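Let the planner say no

Most picking software I have worked with is built to always give an answer. You hand it a view of a bin, it hands you back a list of grasps with scores, and the controller takes the top one. If the best score is poor, the arm goes anyway. I think this is the wrong default, and I would like the people who write planners to change it.

At Urkenow we run two stacks on the same arm. Pustska does the perception and proposes grasps. Monti checks each one for reach and collisions and turns it into a path. Between them is a threshold, a single number in a settings file, which decides whether a grasp is worth trying. When I took over the code it was set to zero.

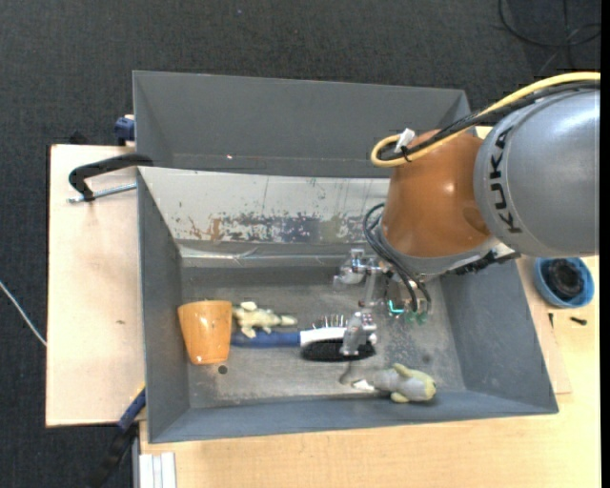
Page last changed: June

The double-sided brush is a good case for my argument. It has a blue handle, metal pins on one side of the head and dense black bristles on the other. A depth map does badly with thin pins, and a planner that fits flat patches to the points will give you a confident surface where there is mostly air. The cup is glossy, which brings its own trouble. The toys have shapes that are hard to match to any stored model.

We logged 400 attempts with the threshold off and went through the failures by hand. There were 91. In most of them the top grasp had a low score, and the second and third were so close to it that the order meant very little. The planner had the information it needed to stop. We had given it no way to say so.

Karim Belhaj, who wrote most of Monti, disagrees with me on this. His view is that a failed grasp is cheap: the gripper closes, the width reading tells you it missed, and you try again from a bin that has been stirred a little. He is right that retries are cheap in time. Ours cost 7 seconds each. But a bad grasp can also push an item against the wall, where fewer approaches are left, and the next plan starts from a worse place. Our retry counter recorded none of that.

What I would like is a plain third result. At present Monti returns a path or an error, and an error means something broke. "No grasp worth making" is a normal outcome and should have its own return value, with the reason attached: poor depth, finger too near the wall, scores too close to call. The caller can then choose to look again from another pose, nudge the item or ask for help.

Nollonis, our scheduler, needed 15 lines to handle this. The harder part was the reporting. Our weekly numbers counted a refusal as a failure, so the new version looked worse on paper until we split the column in two.

I don't claim the threshold itself is easy to set. Ours is still tuned by hand for each gripper, and I distrust any value carried over from another cell. Karim wants it learned from the logs, and he may get his way – the refusals are at least being recorded now.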